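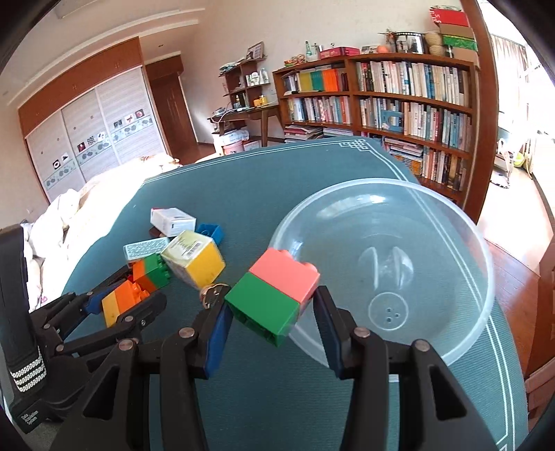

Scoring a standing count when the round ends during it (amateur, three judges)

Posted in Rules and Officiating by cornerstool_dan
Wed 1 January

I help run the scoring table for a small amateur club and we had a disagreement at our last home show that is still going on in the group chat. I would like an answer I can point to.

Bout was three rounds of two minutes. In the second round the red corner was clearly ahead on clean punches up to the last few seconds. Blue then landed a right hand to the side of the head. Red did not go down but turned away with both gloves low, and the referee stepped in and started a count. The bell went while he was counting. He carried on to eight, looked at the boxer, asked him to step forward, and sent both to their corners. The full minute's rest was then given from the point at which he finished the count.

Three things are in dispute.

First, whether the count should have stopped at the bell. Our timekeeper says the bell ends the round and the referee has no business counting after it. The referee said the bell cannot save a boxer in any round.

Second, whether the count changes the score. One judge gave the round 10-9 to red on the grounds that red had won almost all of it. One gave it 10-9 to blue because of the count. The third gave 10-8 to blue. I had assumed there was an automatic point off for a count, as you hear on television, but the judge who gave it to red says that in the amateurs there is no such thing.

Third, when the rest period starts. We use a Skedport ring timer which runs the rest automatically from the bell, so the timekeeper had to stop it and restart by hand. He lost a few seconds doing this and blue's corner complained that red got a longer rest.

Red won the bout on a split, so the second judge's card did matter to how close it was, although the result would have been the same. I am not looking to get anything overturned. I do want our officials to do the same thing next time.

Our rule book is the association one, but the copy at the table is a printout of an older edition and I am not certain that it matches the current wording. If the answer depends on the edition please say so.

ropeside_ref

Taking these in your order. I referee and judge at amateur level and have done both for 13 years, but the only text that binds you is the current edition of your own association's rules, so get rid of the printout.

The count. Under most amateur rules the referee continues a count after the bell. Some codes have treated the final round differently at various times, and some professional codes have let the bell save the boxer in the last round only. Yours was the second of three, so that difference does not come into it. The purpose of the count is to establish whether the boxer is fit to continue, and the bell has no bearing on that. If he had reached ten, red would have lost inside the distance even though the clock had run out. Your referee was correct to go to eight and correct to make the boxer step forward before releasing him.

The score. There are two separate systems in your thread and they have been mixed up.

In professional boxing under the ten point must system a knockdown normally moves the round by a point, so a boxer who was winning a round and is put down once will usually lose it 10-9 or, if he was well ahead, have it scored level or close to it, depending on the judge and the jurisdiction. A standing count is not used by most professional bodies at all.

In amateur boxing the ten point must system is used, but a count in itself carries no fixed deduction. The judge looks at the number of quality blows on the target area, then at dominance through technique and tactics, and then at competitiveness. The punch that led to the count is one quality blow. It may be a very good one and a judge is entitled to let it weigh, but it does not cancel two minutes of work by the other boxer. On what you describe, 10-9 to red is the card I would expect. 10-9 to blue is arguable if the round was closer than you say. I cannot see how 10-8 to blue is reached when blue was behind until the last exchange, since 10-8 means a clear winner of the round by a distance.

If that third judge was applying an automatic point for the count on top of a round he had given to blue, he needs to be told by your official in charge that there is no such point. Do it away from the ring and without the cards in hand.

The rest period. The minute runs from when the referee finishes the count and sends the boxers to their corners. Both boxers have the same rest, because they both start it at the same moment, so the complaint from blue's corner does not stand up. Red did not receive more rest than blue. A few seconds lost on the restart is untidy but it applied to both.

You should also record the count on the bout sheet. Write the round, the colour, and whether it followed a blow to the head or to the body. It has to go in the boxer's medical record as well if your association uses cards. Counts resulting from head blows go towards the limit in a round and in a bout, and a stoppage from head blows brings a compulsory rest from competition. If the sheet is blank the doctor at the next show has nothing to go on.

haymaker77

Bell saves you, always has done. When I boxed if you could hear the bell you were back on your stool. A count takes a point off too, 10-8, that's basic. Sounds like the judge who gave it to red was a home judge.

cornerstool_dan

Thanks to both. For the record the judges were all neutral, two of them came over from Lunden and the third from Rorkden ABC, and neither club had anyone on the bill in that bout. ropeside_ref, the count was not on the bout sheet. I have asked the official in charge how to add it late.

tablebell

I am a timekeeper, so only on the third point, plus one correction.

The Skedport units can be set so that the rest does not start on its own. It is in the menu under round end, and the setting is either automatic or held. With it on held, the clock stops at zero after the bell and waits for a press before the rest begins. I keep ours on held for every bout. It means one extra press at the end of each round and you have to remember it, but there is no fumbling if a count runs over. The older Sopacua timers do not have this. With those you let the display run, ignore it, and take the rest from a stopwatch. You should have a stopwatch on the table in any case, and a second one if you can get it.

Procedure I use when a count is on near the end of a round:

Keep tapping the seconds for the referee. Do not stop because the bell is due.

Sound the bell at zero as normal. It is for the round, and it leaves the count where it is.

Carry on giving the seconds after the bell until the referee ends the count or reaches ten. He should be picking up his numbers from you, and if you go quiet he has to guess.

When he signals the boxers to their corners, press for the rest period.

Give the seconds-out whistle by the restarted clock. Tell the official in charge before the next round if the restart was late, so that it is on record should a coach raise it.

The correction is to ropeside_ref's point about professional scoring. A boxer who was winning the round and is put down once is generally scored 10-9 the other way, and a level round is what you get from judges who think he was far enough ahead to cancel it. You covered both but ran them together, and I think that is how people end up believing there is a fixed tariff. It makes no difference to the amateur position, which you have right.

On editions, check the section on counts after the bell in the final round. That is the part I have seen reworded. The club secretary should have the current file, and ours was last replaced in June. The front page carries the edition, so compare that against your printout first.

ropeside_ref

Agreed on the professional wording, I compressed it. Agreed also that the timekeeper should carry on tapping after the bell. I have had one stop on me at four and it is not pleasant.

On adding the count late: the referee should write it in and initial it himself, with the official in charge countersigning. Do not fill it in from memory at the table.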